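Pedido de apoio: orçamento para a segunda célula de manipulação
Estado: em aberto
Aberto por: Nisreen Sayegh
Atribuído a: Georges Saab (Todetti, apoio a compras)
Categoria: planeamento de equipamento

Nisreen Sayegh, 09:40
Bom dia. Estamos a preparar a compra para abril e o configurador da Todetti devolve-me sempre um total que não corresponde à proposta que recebemos por escrito. A diferença é de quase 3000 euros. Já repeti o cálculo com outro navegador e com a sessão limpa, e o resultado é o mesmo. Peço que verifiquem antes de eu enviar o pedido ao Gregor Baird, que aprova as despesas do nosso lado.

Georges Saab, 10:25
Bom dia, Nisreen. Pode indicar-me quais são as linhas que tem no carrinho? Preciso também de saber se escolheu o contrato de manutenção.

Nisreen Sayegh, 10:52
As linhas são estas:
- braço com garra, par
- controlador Sistow
- mesa branca, modelo grande
- jogo de dedos de reserva
- licença do simulador Azar, 12 meses
Manutenção não escolhi. Na proposta também não aparece.

Georges Saab, 11:30
Encontrei uma parte do problema. O configurador acrescenta 3 jogos de dedos quando se escolhe o par de braços, e a proposta tem apenas um. Retirei os dois a mais. Por favor, atualize a página e diga-me o total.

Nisreen Sayegh, 11:48
O total baixou, mas ainda não é igual. Falta explicar a maior parte. Suspeito do controlador - na proposta o código termina em 29 e no carrinho não.

Georges Saab, 14:05
Tem razão. O código do carrinho é da versão com armário. Passei o caso à Agnese Dambrauskienė, que gere a tabela de preços, para ela corrigir a ligação entre o par de braços e o controlador.

Agnese Dambrauskienė, 15:10
Corrigido na tabela. O carrinho antigo guarda o preço anterior, por isso é necessário apagá-lo e criar um novo. Não basta atualizar.

Nisreen Sayegh, 15:37
Criei um carrinho novo e agora os dois valores são iguais. Antes de fechar, o Karim Dabbas pediu-me para confirmar o tamanho da mesa. Ele ensaia as tarefas no simulador com objetos pequenos, um livro de capa preta e um cubo de Rubik por exemplo, e quer saber se o modelo grande é mesmo preciso ou se podemos poupar nessa linha.

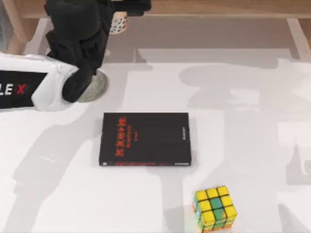
O preço da licença do simulador pode passar para o orçamento do ano seguinte?

Pode-se faturar a licença em separado, desde que o pedido seja feito antes da encomenda do equipamento. A Plurkitska, que trata da nossa faturação, emite nesse caso dois documentos.

Georges Saab, 16:20
Quanto à mesa, pedi as medidas úteis ao armazém. Deixo o pedido em aberto até o Karim confirmar qual é o modelo.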